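3.2 Sorting of mixed donations

The second part of the study looked at what happens to small household goods and toys between the drop-off counter and the shelf. Fieldwork took place at the Flesstead reuse center, which accepts donations from households in the surrounding district and sells most of them in its own shop. Clothing, books and furniture are handled in separate rooms and were left out. What remains is known to the staff as "mixed smalls," a category that covers toys, kitchen items, cases, lids, ornaments and anything else that fits in a bin and has no obvious home elsewhere.

Mixed smalls arrive in bags or boxes and are tipped into open bins for sorting. During the July observation period the center logged 1,489 items in this category. Of these, 688 were toys or parts of toys. The rest were spread thinly over a large number of types, many of them represented by a single item. Items were logged one at a time as they left the bin, using the form developed by Blöndal and Portela for the earlier pilot at Nerkari, with one added field for missing parts.

Three features of the material affected how it could be sorted. The first was size. A doll and a small figure may both be toys, but they go to different shelves and are priced in different ways. Large dolls are tagged and sold one by one. Small figures are usually bagged together by kind. The second was completeness. Lids without containers and cases without contents were common, and sorters had to decide whether to hold them in case the matching part turned up. The third was clothing. Dolls that came dressed took longer to check than undressed ones, as the clothes had to be looked at for stains and tears along with the doll itself.

The contents of a bin gave little help in making these decisions. Things that had been donated together were rarely still together by the time they were sorted, and items lying side by side often belonged to different groups. Figure 4 shows a bin with a doll in a light blue outfit, a green plastic dinosaur, a small brown action figure, a dark green case and a flat black oval piece. Under the scheme used in this study the first three are toys, but only the doll is priced alone. The case is entered under containers. The black piece could be a lid, and an item of that sort is entered as "part, unmatched" until someone can say what it belongs to.
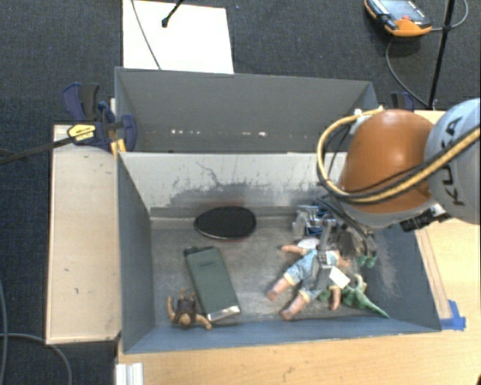
Figure 4. Mixed smalls in a sorting bin. Toys and other household items lie together on the bin floor.

Unmatched parts were the main source of disagreement between coders. Kolbrún Blöndal and Grímur Hauksdóttir each coded a shared set of 582 items without seeing the other's entries. They agreed on nearly all of the dolls, animals and vehicles. Most of their differences concerned flat or plain objects with no maker's name and no clear front or back. Hauksdóttir tended to enter these as kitchen goods. Blöndal tended to leave them unmatched. After discussion we kept the more cautious reading, and the counts in Table 3 follow it.

A smaller set of differences concerned figures and animals that seemed to come in more than one piece. When a loose piece was the same color as a nearby toy, one coder might treat both as one item and the other as two. We settled on a simple rule: pieces are one item only if they can be fitted together by hand at the table. Color alone was not enough. The rule raised the number of toy parts slightly and lowered the number of complete toys by the same amount.

Staff at the center use a rougher system. Charmaine Mabuza, who has run the sorting room for several years, described it as "toys, kitchen, maybe, and out." The "maybe" shelf holds unmatched parts for a month, after which they are moved to recycling or thrown away. She said that lids were the items most often claimed from the shelf and that doll clothes were the least. Toy animals almost never reach it. They are easy to recognize, they sell at a low price, and buyers do not seem to mind scuffs or faded paint.

The center has space for 2,000 items on its small goods shelves, and these were full for most of the period. Sorters were therefore stricter than the written policy requires, and some sound items were passed on to the Stougaard warehouse. We did not follow those items further. The prices given in Section 3.3 refer only to goods put out for sale at Flesstead.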